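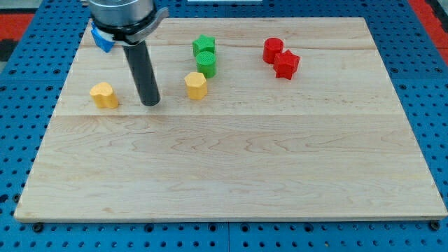
*Maple-coloured board on the blue pegboard table.*

# Skarau giving records

Hello! I'm Ekua Asante and I look after this folder, which holds the gift records for the Skarau bursary fund at Mirkberg College. If you've come here wanting to give money, you're in slightly the wrong place (lovely of you, though), so write to the alumni office and ask for the Skarau form. If you want to know who gave what to which bursary, and how we wrote it down, carry on.

## What's in the folder

- `gifts.csv` has one row per gift, 2,972 rows in all
- `donors.csv` has one row per donor, 561 of them, with names swapped for codes
- `bursaries.csv` lists the 6 bursaries you can give to
- `notes.txt` is my running list of oddities, mostly grumbling

The two big files join on `donor_code`. Bursaries join on `fund`, spelt exactly as it is in `bursaries.csv`, capitals and all. I did once try to tidy the capitals and broke Dela Eshun's spreadsheet, so they're staying!

## The columns people ask me about

**`amount`** is in pounds, before any tax top-up. The top-up sits in its own column, `topup`, and it's blank when the donor didn't sign the declaration. Blank means no declaration. A zero means we have a declaration but the claim hasn't come through yet. Please don't fill the blanks with zeros.

**`route`** is `post`, `online` or `payroll`. Anything handed over at the December dinner goes down as `post`, which I know is daft, but that's how Fuseini Nartey set it up and years of reports lean on it.

**`fund`** is where the donor wanted the money to go. If they left that bit of the form empty, it says `Sarpong`, our general bursary. So Sarpong looks hugely popular, and some of that is just people skipping a box. Check `fund_chosen` (yes/no) before you write anything about what donors prefer.

**`pledge_id`** is only there for gifts paid in bits. Add the rows up yourself if you want the whole pledge.

## Things that will trip you up

The Sistari bursary used to have a minimum gift of £600. It doesn't any more, but you'll see a great clump of gifts at exactly that amount in the older rows and they're all real. Lamisi Addo went through the paper forms with me to make sure.

Couples who give together share one code. If one of them later gives alone they get a new one, so the donor count is a count of codes and I wouldn't call it a count of people.

Refunds are negative rows with the same donor code as the original gift. There's no link back to the exact row, sorry. Matching on code and amount usually does the job.

## Using it

Staff and students at the college can use the files for reports and coursework. Please don't try to work out who the codes belong to, and don't publish tables with tiny groups in them (fewer than 6 donors is our cut-off). Outside the college, ask me first and I'll pass it to Man-lok Siu, who signs off on sharing.

## Changes

- Added `fund_chosen`
- Split `topup` out of `amount`
- Took out the postcode column
- Fixed two payroll gifts that had been entered twice

Next on my list is a proper date format in `notes.txt`. If you spot a wrong row, send me the row number and what you think it should say, and I'll look at the paper form.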